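4.3 Recording toast removal trials

The 96 per cent figure quoted for the Tully grasp policy came from 170 trials on one toaster. Treat it as a claim to be checked. Follow these steps the same way every time or your numbers won't be worth comparing.

1. Set the toaster on the white table and the tray to its right.
2. Load both slots and push the lever down.
3. Park both hands open, clear of the slots.

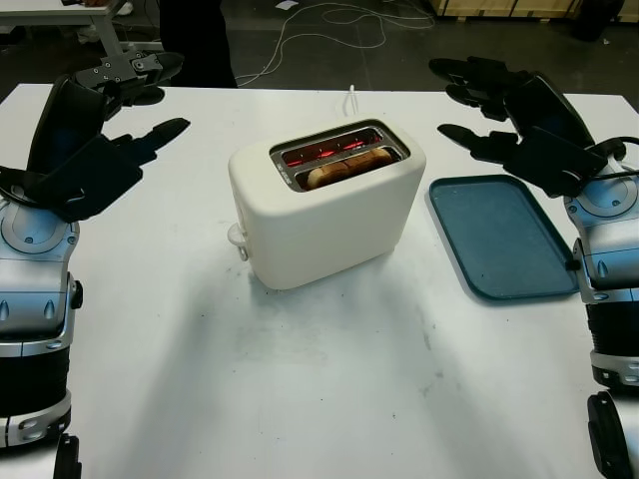
4. Start logging before the lever pops. Late starts hide hesitation, and the Tredonby logs are full of them.
5. Run the policy once. Do not nudge the bread.
6. Score a success only if the slice reaches the tray whole. A firm grip in the slot scores nothing.

Caution: Unplug the toaster before reaching in to free a stuck slice.
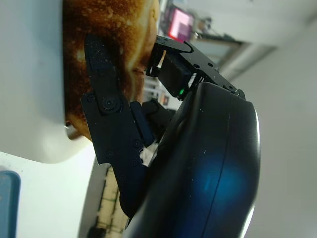

Figure 4-2. Gripper finger against the face of the toast, wrist view.

Note: Crumbs on the fingers may change the grip. Villads Kvaran's write-up says they don't, but he wiped the fingers every 12 trials. Record each cleaning.

7. Save failed runs under the same label as the good ones.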